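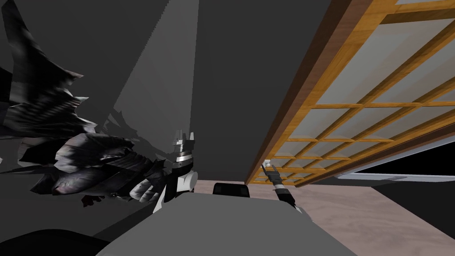 Our exchange with the school in Florkumham is back for a second year, and the group that traveled in the spring has come home with more stories than we can fit on this page! Twenty-some families asked to hear more at the last open evening, so I promised to write up how the week went and what is planned next. The theme this time was "Making Things Together," and every mixed team had to pick one thing to design, in two languages, with partners they had met the day before. One team chose a garden screen, a big lattice panel in a wood frame like the one in the picture at the top, and spent most of Tuesday arguing (politely, in three languages by the end) over what to call the crosspieces. They settled on a word that doesn't exist in any of them. It has stuck.

Let me back up a little. The exchange grew out of a pen-pal project in the seventh grade language classes. Letters went back and forth for most of a school year, then video calls, and then Osvaldo Caputo, who teaches geography at the partner school, wrote to ask if we would like to come and see the place for ourselves. We said yes before we had any idea how to pay for it. The fall book sale, the spring concert and a very generous grant from the Ferri fund got us there, and this year 20 of our students made the trip.

The journey is long — an overnight flight, then two trains and a bus — and I will admit I was worried about how everyone would hold up. I shouldn't have been. By the time the bus pulled in, half the group was asleep and the other half was teaching the driver a card game. The host families were waiting in the school parking lot with handmade signs, and within ten minutes all our kids had been fed something.

Mornings were spent in regular lessons. Our students sat in on math, history and music, and were surprised by how much they could follow. Math was the easy one, they said. History was harder, and also the one they talked about most afterward, because they were hearing about events they knew from a completely different starting point. In one class the students were asked to bring a family story about moving from one place to another. Nearly every hand went up, on both sides of the room. I have been teaching a long time and that was one of the best hours I've spent in a classroom.

Afternoons belonged to the team projects. Besides the garden screen there was a recipe booklet, a walking map of the old town, a short radio play, and a board game called Fleven, which has rules I still don't understand and which the students played at every meal. The teams kept shared notebooks, with each page written in the language the writer was learning. We asked the teachers not to correct the spelling, and I'm glad we did. The pages got longer every day.

On the last evening the teams presented their work in the school hall to an audience of 115 parents, grandparents, neighbors and one very patient mayor. Our students gave their parts in their second language, from notes, and only one of them fainted (she says she sat down quickly — she was fine, and finished her speech from the chair). Then there was dancing. I am told there is video. I have asked that it not be shown at the faculty meeting.

What comes next? The partner school visits us in December, and we need host families. We are expecting 53 guests, counting the teachers, and we have beds for a little over half of them so far. You don't need a spare room or a second language. A couch, an extra place at dinner and a ride to school in the morning will do nicely. Both schools check in with the families each day, and there is a teacher on call overnight.

We are also collecting for the travel fund. The cost to each student this spring was $460 after the grant, and we would love to bring that down for the next group so that every student who wants to apply can apply. The Jastamance bakery has offered to give us its back room for a pancake supper, so please watch for the sign-up sheet in the front office.

Copies of the recipe booklet and the walking map are in the library now. The radio play will be on the speakers during Tuesday lunch. If you'd like to host, send a note with your child or stop by Room 12 any day after the last bell. I'm usually there until the late bus goes, and I will happily talk about this trip for as long as you let me!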